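Tellell
Products / Arms / Avum bench arm

Avum
A two-finger arm for the small jobs at the end of the bench

In stock, ships from Pistau
Order code 3358
Add to quote

Overview

Avum is a bench-mounted arm for shops that send out small boxed electronics and are tired of coiling the leads. It clamps to any tabletop, plugs into the wall and works at the pace of a person who has been asked to stay late on a Friday. We sell it for three jobs. We get asked about thirty others, so this page spends a fair amount of space on those.

If you came looking for a machine that will run your packing bench while you go to lunch, please enjoy your lunch first and then read the section called "What it can't do yet."

What it does well

Picking a small rigid box off a flat surface and putting it in a tray. Avum does this all day and has no opinions about it.

Turning a box so the label faces the reader. It needs to be shown the box once, from above, in decent light.

Pulling a network plug that is already seated, provided the boot leaves the latch reachable. Ours squeezes, waits a moment, and pulls. It looks like hesitation. We tried taking the wait out and broke a lot of latches.

What it does if you're patient

Plugging a network cable in. With the socket held in a fixture and the plug presented the right way up, Avum will get it in. With the device sitting free on the table, the device tends to go for a walk. Budget for a fixture.

Laying a coiled lead into a carton. Fine, as long as somebody else coiled it.

What it can't do yet

Coil the lead. People do this with their eyes on the clock and half their mind on the weekend, and we have spent more hours on it than on the rest of the arm put together. A cable has a memory of how it was packed before and it would like to go back there. The arm pinches one loop, the other loop opens, and then the tail goes under everything.

Untangle anything. See above, in reverse.

Wipe the bench, fold the packing cloth, find the other glove. These come up in nearly every sales call. A household version comes up too, usually from someone with teenagers. We don't make one. Dishes and laundry are harder than our bench work, and our bench work is plenty hard.

The cable test

Every Avum runs the same exercise before it leaves Pistau: one small device, one patch lead, a plain tabletop. The arm has to unplug whatever is plugged in, pick up the device and tray it without dragging the lead along. Marichka Prokopenko, our applications lead, sets the lead by hand and is not known for being kind about it. She will also run the test with your own parts if you mail them in — send five of each, please, and a return label.

A free end pointing away from the device is the easy version. A free end tucked under a loop is the one that fills the error log. 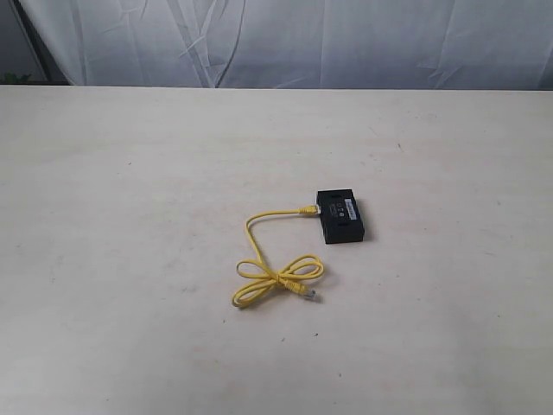
Cable test, one end connected. Yellow patch lead in loose loops, free plug at lower right of the bundle.

In the box

Arm with two-finger gripper
Bench clamp
Power supply and lead (coiled by a person)
Overhead camera on a short mast
Soft finger pads, 3 pairs
Stop button, red, large, meant to be used

Options

Vakulenko fixture plate. Holds small devices still while the arm pushes things into them. Most customers who skip it order it a month later, so we now mention it twice during checkout.

Narrow fingers for crowded ports. Good for reaching a latch between neighbors, poor for lifting anything heavier than the plug.

Questions we get

Will it replace my packer?
No. Your packer will end up looking after it, and should get a raise.

Does it learn on the job?
It keeps what you show it. It won't pick up new chores from watching the room.

Can it handle dark, shiny or black parts?
Matte black on a pale bench is easy. Clear plastic plug tips are a nuisance for the camera. Colored boots help a great deal, and if you get to choose your lead color, choose a loud one.

When will it coil cable?
The next software update is due in June. Coiling isn't in it.

Returns

You have 30 days. Pack the arm in its original foam, folded in the position shown on the lid. It can't pack itself — we did try.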